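JRN 332: Business and Consumer Reporting
Unit 2 handout: Reading company filings and writing the earnings brief
Revised July 19, 2023

Scope

This unit covers the short earnings story, the documents it is built from, and the checks a draft goes through before it is filed. Longer company profiles are covered in Unit 4. Interviewing executives is covered in Unit 5. Students who have taken the statistics module may skip the section on percentages but are still responsible for it on the test.

Terms used in this handout

Revenue: money a company takes in from sales during a period, before costs are taken out. Also called sales or the top line.
Operating income: revenue minus the costs of running the business. Interest and taxes have not yet been taken out.
Net income: what is left after all costs, interest and taxes. In news copy, write "profit" if the number is positive and "loss" if it is negative. Do not write "negative profit."
Guidance: the company's own forecast. Always attribute it.
Adjusted figures: results from which the company has removed certain items. The company chooses the items. Two companies in the same trade may remove different ones, so adjusted figures should not be compared across companies without reading the notes.

Source documents

The news release is written by the company. It usually leads with the most favorable number. Read it last.

Start with the income statement, then the cash flow statement, then the notes. The notes are where changes in accounting method, pending lawsuits, large customers and sales to related parties are disclosed. A company that gets most of its revenue from a single buyer will often say so only in the notes.

The practice packet contains filings for two companies, Flidden (household cleaning products) and Woveo (kitchen textiles and cloths). Both packets have the release on top. Set it aside.

Comparing periods

Compare a quarter with the same quarter a year earlier. Comparing it with the quarter just before is acceptable for businesses with no seasonal pattern, but few consumer goods companies fit that description. Woveo sells heavily from October through the end of the year, and its first quarter will look weak next to its fourth in any year.

If the company has changed the length of its fiscal year, the periods may not match. Check the header of every column.

Percentages

Percentage change is the new figure minus the old figure, divided by the old figure, times one hundred. The old figure is always the divisor. Most classroom errors come from dividing by the new one.

Worked case: Flidden reports revenue of $508 million against $332 million a year earlier. The difference is $176 million. Divided by 332, the result is 0.53, or an increase of 53 percent. Dividing by 508 gives 35 percent, a wrong answer that looks reasonable and will pass a careless edit.

A change from a loss to a profit has no meaningful percentage. Give both figures in dollars.

Percentage points and percent are different units. If a margin goes from 8 percent to 10 percent, it has risen two percentage points, or 25 percent. Use points for margins, interest rates and market share.

Structure of the brief

First paragraph: the company, the result, the period, and the main cause if it is stated in a document. If the cause is the company's claim, attribute it.
Second paragraph: profit or loss in dollars, with the figure from a year earlier.
Third paragraph: revenue, handled the same way.
Fourth paragraph: guidance, if any, and whether it has changed.
Fifth paragraph: one fact from the notes that the release leaves out.

A quotation is optional. Executives' statements in releases are prepared in writing, so use "said in a statement" and never "said" alone.
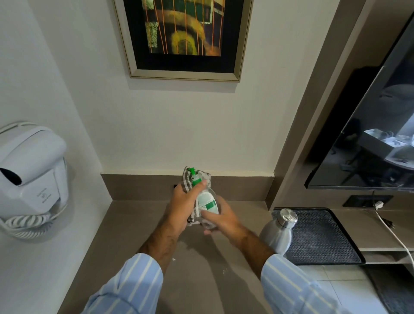 Product details in a business story are held to the same standard as financial ones. A reporter covering a consumer goods company will at some point have to describe what it sells, and the usual practice is to copy the wording of the product page. Copy only what can be checked. Of a clear plastic bottle with a bright green pump cap, a reporter can write exactly that; a claim about what the contents do belongs to the maker and is attributed to the maker. Where the label print is too small to read in a photograph, get the wording from the package itself or leave it out. "Natural," "gentle" and "professional strength" are sales terms. They go inside quotation marks or are cut.

Conflicts and gifts

Reporters on this desk do not own shares in companies they cover. Samples sent by a company are returned or logged with the desk editor. Travel paid for by a company is declined. If a family member works for the company, tell the editor before starting the story.

Embargoes

An embargo is an agreement, and it binds only those who have agreed to it. A release marked with a time does not by itself create one. If you have agreed, hold the story until the stated time, even if a competitor publishes first, and call the editor.

Corrections

Correct a wrong number as soon as it is confirmed wrong. State the right number. Repeat the wrong one only if the correction cannot be understood without it. A change made online without a note is a breach of desk policy.

Assignment

Write an earnings brief of up to 80 words on Paulík, the packaging supplier in the third packet, using the short form: first, second and third paragraphs only. Then write a full five-paragraph brief on Otthorpe, the regional grocery chain. Attach your arithmetic for each percentage on a separate sheet, with the page of the filing where each figure was found.

The Otthorpe filing restates the prior year. Use the restated figures and say that you have done so.

Briefs with an unattributed forecast are returned without a grade and may be resubmitted once.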